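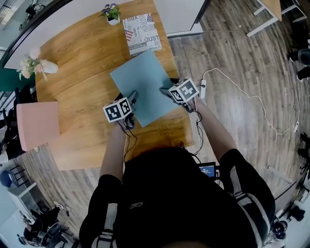
Pinzas de mano con cubos de marcadores, tarea del tablero sobre la mesa.

Foro > Aprendizaje por demostración > Tareas a dos manos
Hilo: Demos a mano con dos pinzas: tablero y caja grande

marta_pinza escribió:
¡Buenas a todos! Llevo semanas leyendo el foro y por fin me animo a contar lo nuestro. Estamos grabando demostraciones a dos manos para el proyecto Tunico, sin teleoperar nada: coges una pinza en cada mano, haces la tarea y la trayectoria se saca de los cubos de marcadores. Me tiene enganchadísima. En una mañana buena salen 100 episodios limpios y el brazo ni se ha encendido.
El plan es llegar a 1000 por tarea antes de entrenar. ¿Alguien con experiencia en objetos planos? Un tablero inclinado respecto al borde de la mesa me cuesta bastante más que uno recto.

kokham_rafa escribió:
Bienvenida. Con planos lo que mejor nos funcionó fue entrar bajo, con los dedos casi paralelos a la mesa, y no corregir a mitad del agarre. Si corriges, el modelo aprende a dudar.
Una pregunta: ¿los cubos van en el cuerpo de la pinza o en la muñeca?

marta_pinza escribió:
En la pinza. Al girar casi siempre queda alguna cara a la vista, y eso me salva muchas tomas.

teleop_o_nada escribió:
Voy a llevar la contraria. Las demos a mano son muy cómodas, pero una persona tiene un alcance y una velocidad que luego tu robot no tiene. Nosotros grabamos 2638 episodios así con el banco Innes y hubo que tirar 1786 porque la cinemática no daba: codos imposibles, giros de muñeca fuera de rango. Con teleoperación grabas menos, pero todo lo que grabas se puede ejecutar.

Botond Major escribió:
Eso es un problema de filtrado, no de método. Pasa la cinemática inversa el mismo día y enseñas al operador qué gestos evitar. En Unance lo hacemos al acabar cada sesión y a los pocos días la gente ya se mueve dentro del rango sin pensarlo.

teleop_o_nada escribió:
Botond, ¿y las fuerzas? Apretando una caja entre las dos manos la persona regula con los brazos enteros. Eso no está en la trayectoria por ningún lado.

Botond Major escribió:
Ahí te doy la razón a medias. Con cartón rígido el margen es amplio. Con algo blando yo también teleoperaría, y con realimentación si la hay.

marta_pinza escribió:
¡Pues justo venía a hablar de cajas! Os dejo la otra tarea, que para mí es la más bonita de las dos:

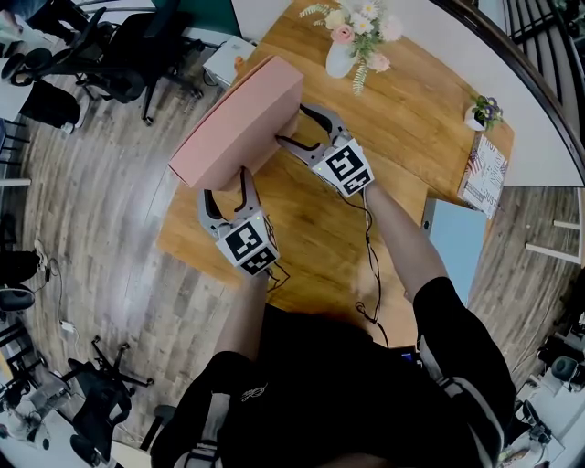 Kokham, octubre

Sujetar la caja rosa por los dos extremos y separarla un poco de la mesa. Parece una tontería hasta que lo intentas con pinzas – las dos manos tienen que subir a la vez, y si una se adelanta la caja se te gira. Las almohadillas negras de los dedos van contra el cartón y el truco es mantener los codos quietos y subir con los hombros. Las flores y la maceta se quedan en la mesa a propósito, quiero variedad de fondo.

kokham_rafa escribió:
¡Qué chula! ¿Grabas también las tomas en las que la caja se gira y la enderezas? A nosotros las recuperaciones nos dieron un salto enorme.

marta_pinza escribió:
De momento las descarto, pero me estás convenciendo. ¿Las mezcláis con el resto o van aparte?

kokham_rafa escribió:
Mezcladas, con una etiqueta para poder sacarlas si algo va mal.

Jean Morrison escribió:
Apunte para Marta: mira si en esos agarres por los extremos los cubos llegan a taparse entre sí o con la propia caja. A mí me pasaba con bultos grandes y no me enteré hasta reproducir las trayectorias, con la mano izquierda dando saltos. Ahora reviso las diez primeras de cada tanda antes de seguir.

teleop_o_nada escribió:
Sigo pensando que para dos brazos es mejor teleoperar, pero reconozco que me gustaría ver esa caja reproducida en el robot. Si cuelgas el resultado prometo no ser muy pesado.

marta_pinza escribió:
¡Trato hecho! El miércoles paso el filtro de cinemática a lo que tenemos y pongo aquí cuántas sobreviven. Jean, lo de las diez primeras me lo copio desde ya. Y si alguien tiene un script decente para detectar saltos en los marcadores, que lo comparta, que el mío da más falsos positivos que otra cosa.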